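Jonalyn Lacson owns nine tote bags and can tell you what each one is for. There's the library bag, the beach bag, the bag that lives in the trunk, and so on down the row of hooks by her back door. She laughs when I ask which is her favorite. "The navy one," she says, before I've even finished the question. "It's always the navy one!"

Lacson teaches an evening class on bags at Agbayani, the sewing shop on the corner where she has rented a back table for four years. People bring in whatever they carry around and she shows them how to pack it, clean it, mend it and (her favorite part) how to look at it properly. I sat in on a class in January and came home and emptied every bag I own onto the bed.

Her big subject is handles. "People shop for the color and the pockets," she says. "I get it, I love a pocket. But you're going to spend the whole life of that bag holding it by the straps, so pick it up by the straps! Put something heavy in it, right there in the store. Walk up and down. Does it tip? Does it dig into your fingers? Now you know something."

She likes a strap that is sewn down onto the body of the bag, with a good square of stitching where it ends. She tugs on each one while she talks, and the whole class starts tugging too.

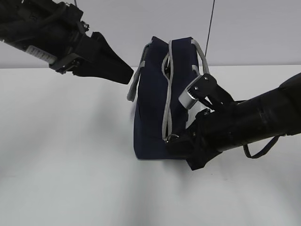
Soft bags with a bit of shape to them get her especially excited. "A bag that stands up while you load it is like having a third hand," she says. "You're putting groceries in, you've got the milk in one hand and your phone in the other, and the bag is just waiting for you. I could talk about that all night." She could, too. Class was supposed to end at eight and we were still there at twenty to nine, passing around a piece of piping so everyone could feel the cord inside.

Piping, she explains, makes an edge easier to see as well as crisper. Gray against navy is a combination she'd happily put on everything. "It's quiet but it isn't dull. And pale trim shows you where the dirt is, so you clean it. Dark trim lets you get lazy."

Her cleaning routine is short: shake it out upside down, wipe the inside with a damp cloth and a drop of dish soap, leave it open overnight. For straps she uses an old toothbrush. She doesn't put anything with stiff sides in the washing machine, and she told us a very sad story about a picnic bag from Manovska that came out looking like a pancake.

Jomar Dizon, who shares the back table and does the heavier repairs, has seen some 50 bags come through since the class started. Most of them need the same thing. "It's the spot where the handle meets the side," he says. "One stitch goes, then you keep using it for a month, then the rest go." He reinforces it with a small patch on the inside and a box stitch through all the layers. I watched him do one while we talked and he hardly looked down.

Lacson's next plan is a swap table, where anyone can leave a bag they don't use and take one they will. She has already promised three of her nine. The navy one is staying on its hook.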